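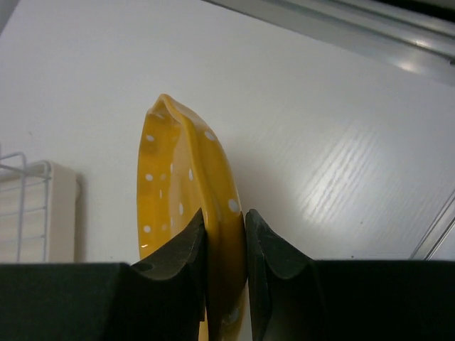 Will I still have a job in the dish room in April? A Follotdale employee put the question in those words when the change was announced, and many others have asked it since. The answer is yes. No position at the Follotdale site is being removed as a result of the dish handling program. The questions that follow were collected from staff in the dining service and answered by the Grunwood Workplace Services office.

Last updated August 17, 2023

What is the program?

Grunwood is introducing robot arms for part of the dish handling work in its staff dining halls. The arms pick up plates one at a time and place them in racks. The control software is supplied by Patari. Installation and maintenance are handled by Gowda under a service agreement.

Which tasks will stay with employees?

Scraping, glassware, pots, cutlery and all food preparation remain manual work. Employees also decide when a station is started, paused or shut down for the day. Plates with visible chips or cracks are to be set aside by hand before they reach the station.

How many employees are affected?

The dining service at Follotdale has 113 employees. Of these, 56 work at least one shift a week in the dish room and will see some change to their duties. Everyone in that group will receive a letter listing the tasks that apply to their own position.

Will my hours or pay be reduced?

No. Contracted hours and hourly rates are unchanged. Employees who complete station operator training will receive the operator allowance for each shift on which they are assigned to a station. The allowance appears on a separate line of the pay statement.

Is the training required?

Basic safety training is required for anyone who enters the dish room, including temporary staff. It takes 3 hours and is paid as working time. Operator training is voluntary and lasts 14 hours, divided over several shifts. Employees who choose not to take it will keep their present duties wherever the schedule allows and will not be marked down in their annual review.

What should I do if a plate is dropped or stuck?

Press the stop button and wait for the arm to come to rest. Do not reach for the plate while the arm is moving, even if it appears to be within easy reach. Broken pieces are cleared with the brush and pan kept at the station. Record the stop in the station log. You will not be held responsible for breakage that occurs while the arm is holding a plate.

Does the station record employees?

The arms use cameras to find and grip dishes. Under Grunwood policy, those images may not be used to measure individual performance or to settle attendance questions. Requests to view stored images must go through the Workplace Services office.

I have a medical restriction on lifting. Does this change it?

Your restriction remains in force. If you believe a station assignment would suit you better than your current one, ask your supervisor for a duty review. A request can be made at any time and does not need a new doctor's note.

Who do I contact with other questions?

Speak with your shift supervisor first. Written questions may be left at the Workplace Services desk in Follotdale, and replies of general interest will be added to this page.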